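# The Shelf by the Sink

*What people keep within reach, and what it takes to keep it in order*

By Tala Boutros

The cup shelf at Harkow holds more than cups. Harkow is a shared workshop on the second floor of a former shoe warehouse, with 16 regular members and one sink. Everything that has no other home ends up near that sink: mugs, bowls, a spare bottle, trays, blocks of foam, pens that still write and pens that don't.

Maya Mahasneh has looked after the place for two years. In March she took everything off the shelf, put it on tables, and asked the members to say what they used. The list came to 80 items. She wrote them down in pencil on the back of a supply order and taped it to the door.

"I wanted to throw out half," she says. "We threw out nine things. People get attached to a mug."

The metal mug is the one most people ask for. It is small, it has a wire handle, and it can be dropped on a concrete floor without much harm. Sheldon Gill, who repairs lamps at the bench nearest the window, drinks his coffee from it and later uses it for screws. He rinses it in between. Other members would like to see him rinse it twice.
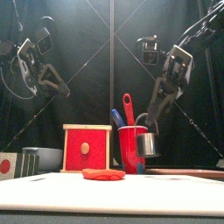
*The steel mug, held by its handle, beside the red cup at Harkow.*

Handles matter more than you would expect on a crowded shelf. A cup with a handle can be lifted straight up out of a row without touching its neighbors. A plain cup needs room for fingers on both sides, and when the row is tight, something gets knocked. Mahasneh now keeps the handled pieces in the middle, where things are packed closest, and the plain ones at the ends.

Bowls are harder. The gray bowl has a wide rim, takes up the space of two mugs and is too useful to put away. It has held fruit, plaster, keys, and once a phone that had been in the rain, buried in rice. Rawan Chidiac, a bookbinder, mixes paste in it on the days she makes covers, and carries it home to wash because she doesn't trust the sink drain.

The members tried labels. Damian Śliwiński printed a set and stuck one under every object, so that each had its own marked spot. It lasted until the first busy week. The labels got wet, the ink ran, and people put things down wherever there was a gap.

What has worked better is a single rule: everything goes in one row at the back, and the front of the surface stays free for whatever somebody is doing. A person who comes in with a job can start without clearing up after the last one. If the row gets too long, something has to move to the cupboard. Mahasneh makes that decision on Friday afternoons, usually alone.

She took the rule from her mother's kitchen, where the jars stood against the wall and the rest of the counter was for bread. Śliwiński thinks it is a waste of good space. He keeps his own bench the other way around, with the tools at the front edge, and he can find any of them with his eyes closed. He can't always find his elbow room.

The back row changes from day to day. A pink-rimmed white cup has become the place for small loose things that would roll if they were laid flat. Beside it there is usually a light wooden box with a slot in the top. Chidiac would like the box for bone folders and says she asked first. Gill says he asked first too.

The pink tray came from Lurkano, a secondhand store that closed last winter and sold its fixtures along with its stock. It has rounded corners, and it wipes clean with one pass of a cloth. Mahasneh bought two and gave one to her sister. The clear tubing tends to land near the tray when there's no hook free for it, and it never lies flat. She has tried string, rubber bands, and a bread clip. The bread clip was best.

Cloths are their own subject. White ones show the dirt, so they get washed, and that is why the workshop buys only white. They are folded on Monday and crumpled by noon. Small metal things get wiped with them and set down again, and a cloth left on the table for an hour will be claimed by someone as a place to put a wet brush.

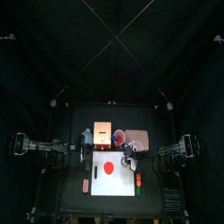

## Setting up a back row at home

Start with an empty surface and put back only what you used this week. Stand bottles at one end, caps on. Put a flat tray at the other end for anything that tangles or leaks. Cups go between them, and one of those cups can hold the loose items — pick a wide one that won't tip.

Leave a board in front if you cut, draw, or glue. Keep one marker on it. Chidiac's advice is to buy the marker in black and not to lend it.

Wash the cloths on the same day every week, and check the row while they dry.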